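Drorkis Student Robotics Project
Interim Progress Report to the Plometti Education Fund
Reporting period: September through January

1. Purpose of this report

This report summarizes the work completed during the first half of the grant year. It covers enrollment, instruction, simulation work, equipment, and spending against the approved plan. A final report will be submitted after the close of the spring term.

2. Enrollment and staffing

The project opened in September with 10 students in grades nine through eleven. All 10 remain enrolled. Students are divided into three teams, each responsible for one part of the shelf-stocking task set by the Drusitz Regional Competition. Sessions are held after school from 3:15 p.m. until 5:00 p.m. in the Waweru Building, with one faculty advisor and one teaching assistant present.

Students have logged 178 hours of supervised session time as a group. Two sessions were lost in December to a heating failure in the building and were made up in January.

3. Instruction

The fall term was given over to basic programming, joint angles and reach, and safe conduct in the workroom. Every student completed the safety unit before being admitted to the equipment bench. The written unit on coordinate systems took longer than planned and was extended by one week. Student work on the end-of-unit assignment was satisfactory, although several students still confuse the arm's own coordinates with those of the room. Review of this topic has been added to the spring schedule.

4. Simulation work

Under the approved plan, students are to complete each stage of the task in simulation before attempting it with hardware. The simulated workcell now includes the shelving unit, with its uprights, boards, and slatted back panel, and the arm on its pedestal. The model of the shelf was prepared by the first team. The second team is responsible for arm motion, and the third for the objects to be stocked and the scoring rules.

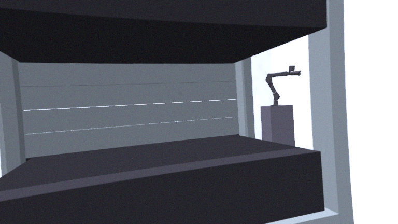 Asked at the January review for an opinion on the simulation requirement, Drusitz replied that teams in earlier seasons had too often arrived with programs tested on a single shelf height, and that the project would do well to vary the height and depth of the boards before the spring trials. Drusitz also asked that collision checks be turned on for all practice runs, including those in which nothing is being carried.

Both recommendations have been accepted. The first team has begun work on adjustable board heights. Collision checks are now required for any run entered in the project log, and runs made without them will not be counted toward team milestones.

5. Milestones

The approved plan lists 4 milestones for the grant year. Their status is as follows.

Milestone 1, safety and basic programming: complete.
Milestone 2, workcell model: complete, with revisions in progress as described in Section 4.
Milestone 3, stocking a single item in simulation: under way, due in March.
Milestone 4, hardware trial and competition entry: not yet started.

6. Equipment and spending

Spending is within the approved budget in all categories. The two workstations purchased in the fall are in regular use. The order for replacement cables was delayed by the supplier, and delivery is expected in February. No transfer between budget lines is requested at this time.

7. Plans for the next period

The spring term will begin with the coordinate review and the height and depth tests. Hardware sessions will follow once Milestone 3 has been signed off by the faculty advisor. The project also intends to hold an open session for families in April, at no cost to the grant.

Submitted on behalf of the Drorkis Student Robotics Project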